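Keeping sauerkraut through the winter

Mavis Doucet has been making sauerkraut for the Plerby farm shop since she left the cannery. Last fall she shredded 272 pounds of cabbage, most of it a late variety with tight heads.

"Early cabbage goes soft," she said. "It has too much water in it. Wait for the late heads and leave them in a cool shed for two weeks before you cut them."

She weighs the salt every time and uses two percent of the weight of the cabbage. Less than that, she said, and the kraut can turn slimy. Much more and it ferments slowly and tastes of little else.
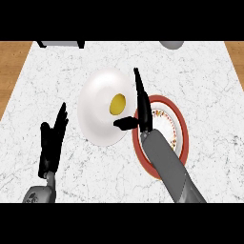
The cabbage has to stay under the brine. Doucet lays a whole leaf over the top and sets a glass weight on it. If the brine runs low after the first day, she tops it up with salted water.

"People call me about white film on the surface," she said. "Usually it's yeast. You skim it off and wash the weight. If it's fuzzy, or pink or black, throw the batch out."

She ferments at 65 degrees for four weeks, then moves the jars to the refrigerator. A warm kitchen speeds things up, but the texture suffers.

Asked about caraway, she said she adds a teaspoon to each quart. Her neighbor Ansel Calloway prefers juniper berries and buys a few jars from her without any seed at all. The last of the winter batch is usually sold by May.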